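Garus opens hand-teaching room in Nodton

Robotics firm Garus has started collecting hand-taught tasks at a new room in Nodton, where people use a pair of hand-held grippers to show a robot how everyday jobs are done. The room opened on Tuesday and will run until the end of December.

The company has until now taught its two-armed machine, Kerekes, by remote control. An operator sat at a desk with a pair of levers and steered the robot's arms through each job while watching a screen. Garus says the method works well for lifting and carrying but is slow for small objects, and each session ties up a robot that could be doing something else.

With the hand-held grippers, no robot is needed while the task is being shown. The person doing the teaching works at an ordinary table, with jaws like the robot's in place of fingers. Printed black-and-white markers on the grippers are used to work out where each one is and how it is turned. The recordings are later converted into movements for the robot's own arms.

Garus has drawn up a list of 19 tasks for the first round. Most are jobs done at a desk or a kitchen table, such as folding a cloth, closing a box, putting a lid on a jar and placing a pair of glasses in a case. The company wants 300 good recordings of each task before it starts training.

Remote control will still be used for anything heavy, and for jobs in which the robot has to feel how hard it is pushing. Garus is keeping two of its control desks at its main site in Pranunley for that purpose. Recordings from both methods will be used together.

The Nodton team had 1,026 recordings by the end of its trial period, before the room formally opened. Not all of them could be used. The most common fault was a hand passing between the camera and a marker, which leaves a gap in the record of where the gripper was. Teachers are now asked to keep the markers facing up where they can and to start again if one is covered for more than a moment.

Sessions last 40 minutes, with a break before the next one. New teachers spend their first session on practice tasks that are not kept. The company says people tend to move too quickly at first – a gripper closes more slowly than a hand does – and that most settle down once they have done the same job several times.

Tables are left with ordinary items on them during some recordings, so that the robot does not learn to expect a clear surface. Objects are also moved to a new starting place between attempts.

The glasses task is among those being recorded at the moment. It counts as complete when the glasses are inside the case and the case has been shut. 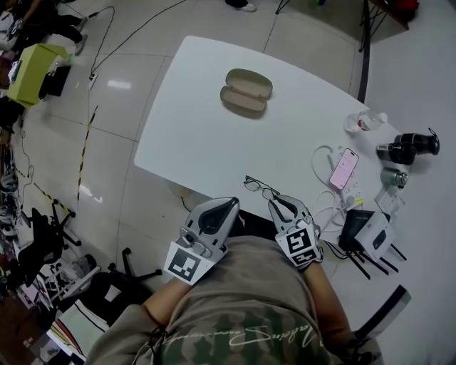

What happens next

Training on the first tasks will begin in Pranunley once the recordings have been checked. Garus plans to test Kerekes on tables it has not seen before, and will decide after that whether to keep the Nodton room open.

Contact the newsdesk | Copyright, all rights reserved | Back to top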